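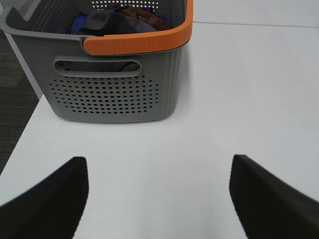
The Long Road to a Folded Shirt

Laundry has resisted automation longer than almost any other household chore. A shirt has no fixed shape, and a pile of shirts has even less. At the Werholm laboratory in Iltitz, researchers have spent the past year on the first step of the job, taking one garment at a time out of a basket.

Their method, known as Zikum, relies on a small camera mounted at the robot's wrist. Earlier systems at the laboratory watched the table from overhead, where the walls of a basket and the arm itself often hid the clothing. A wrist camera moves with the gripper and keeps the cloth in view until the fingers close.

Training began with 303 demonstrations, each guided by a human operator. The software learned from these where to approach a pile and how deep to reach. Dark garments lying on other dark garments proved the hardest case, as the edges between them are faint even to a person.

In the most recent trial, held in January, the robot made 100 attempts and lifted exactly one garment in 81 of them. The other 19 were failures. In eight of those the gripper closed on nothing, and in the rest it brought up two items together - a shirt with a sock caught in its sleeve, for instance.

The laboratory's partner, Doãn, will repeat the trial with baskets of different depths. Folding will be studied separately, and the researchers have set no date for combining the two tasks.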